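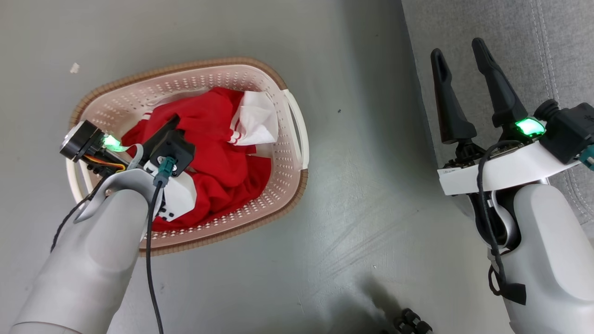 *粉色洗衣篮，红的那件还在里面*

5/24/22，周二。

困，随便记几笔。

今天总算动洗衣服的事了。拖了多久不想算。粉篮子放地上，灰地板，这么一拍颜色居然挺好看。篮子边上那圈编织样子的米色边我一直喜欢，当初就是冲这个买的。Fumiko 说像野餐篮，嗯，装脏衣服的野餐篮。

红衣服，袖口两道白条那件，团成一团塞在中间。旁边还有块白布，皱得不成样子。红的跟白的！不能一起洗！去年八月的教训，一整缸全粉了，枕套到现在还是那个颜色，跟篮子倒是配套。这次一定分开。写下来，省得又忘。

洗衣液见底了。Cellow 那个牌子的，2000 毫升大瓶，倒过来控了半天才出来一点点。明天去买，顺便看看有没有 3000 毫升的补充装，上次店里断货，问了两遍都说下周。下周又下周。

楼下洗衣房换了门锁密码，3382，先记这里，纸条肯定会丢的。晚上六点以后人多，烘干机要排队，Enda 昨天等到快十点，上来的时候抱着一堆半干的毛巾，脸很臭。我打算早起去。打算而已。

哦对，口袋！洗之前先掏口袋。上回一张车票洗成了纸浆，粘得到处都是，黑裤子上捡了一晚上白渣渣。还有红的要翻过来洗，领子里的标签写着反面洗涤，我一次都没照做过，难怪越洗越旧。

篮子本身也该刷刷了，那些小圆洞里最容易积灰，拿旧牙刷捅一捅就行。把手那里也擦一下。牙刷放哪了？水槽下面？明天在找。

床单今天不换了，没力气。袜子还差一只，灰的，床底下看过了，没有。沙发缝里也没有。Fumiko 说可能混在她那堆里，她周末翻翻看。

晚饭吃的剩面，加了个蛋，凑合。Enda 打电话来问 Skokarau 还去不去，我说等衣服洗完再说，他笑了半天。笑什么，真没衣服穿了啊。要去的话得带件厚的，听说那边晚上风大，红的这件最合适，所以最晚周四得干透。

明天清单：
- 洗衣液
- 晾衣夹，再买一包
- 红的单独洗，冷水
- 白的泡一下，小苏打还有半盒
- 给 Sekiguchi 的快递别又忘了寄

眼睛睁不开了，闹钟定了六点，睡觉。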